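Teaching the arms to sort bricks: a few tips from my bench

I've been running a pair of arms by remote control in the garage since June, and sorting bricks by colour is still my favourite practice job.

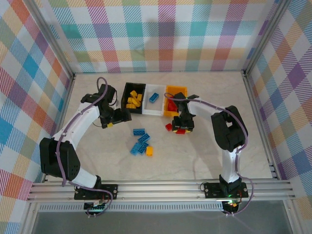

How many times do I have to show it the same task?
More than you'd like - I did 164 runs before I was happy, and I binned 13 of those for sloppy driving.

Go slow on the grab and a bit quicker in between. If you dither over a brick, the arm will learn to dither too! Mix the bricks up between runs (my mate Octavian kept putting his in the same spot, and his arm wouldn't look anywhere else). Give each colour its own bin and stick with it.

Keep your cables clear of the joints, and take a break every 3 runs or so - tired hands make jerky demos. I save mine in a folder called Puva and jot down which ones went wonky.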